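## Clearing a slow sink drain

Run the hot tap for a minute, then shut it off and let the basin empty as far as it will. Pull the stopper and wipe off any hair with a paper towel. Put a bucket under the trap before you loosen anything.

Unscrew both slip nuts by hand. If one sticks, use pliers over a rag so you don't chew up the plastic.
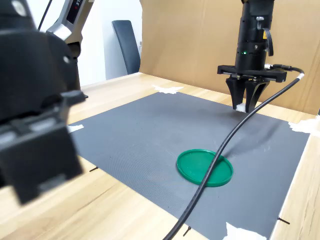
Rinse the trap in another sink and check the washers for cracks. Refit it hand-tight, add a quarter turn, and pour in 900 ml of water. Wait 15 minutes and feel under each joint with a dry finger. I redo mine every April.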